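My sister and I have been fighting for a month about whether the first season of Kemby was any good, and I finally gave in and rewatched the whole thing. All six episodes, in August, with one fan going and a bag of frozen peas on my neck.

Some background if you missed it (you probably missed it, it got dumped on a streaming service with zero promotion). Kemby is a sitcom about a failing ferry company in a made-up town called Clekthorpe, and it came from Ivan Pavliuk, who before that mostly wrote for sketch shows. You can tell! Every scene has a button on it. People walk into a room, say the funniest thing they're going to say, and leave. When I was 30 I thought this was the height of comedy. I quoted it constantly. I was probably a nightmare to sit next to at lunch.

Watching it now, the guys wore me out. Three of the leads are basically the same sarcastic man in different jackets, and whenever one of them gets close to having a feeling, another one makes a joke about his mother. My sister said this back then and I told her she didn't get it. She got it. I've texted her to say so and she sent back a thumbs up, which I deserved.

But then there's Shirley Gosling. She plays Mrs. Crabtree, the harbor clerk, and she was 71 when they shot it, and she is so much better than everything around her that it almost makes the show look worse. She's got maybe one joke per episode and she just waits for it. There's a bit in episode 4 where she's stamping forms while the boys argue, and she stops stamping. I had to pause it, I was laughing so hard! 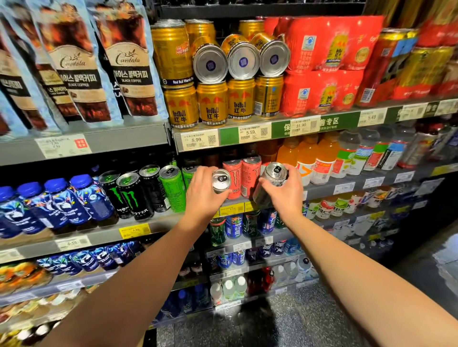
Silver cans, pink cans, and the Cantata black coffee pouches up top.

The finale is still great, by the way. Mrs. Crabtree gets the last scene to herself and they let it run long, no music. I'd forgotten that completely.

My sister wants me to do Curau next, the one with the twins. I watched the pilot years ago and remember a lot of yelling. If anyone's made it past the second season, tell me whether the yelling calms down.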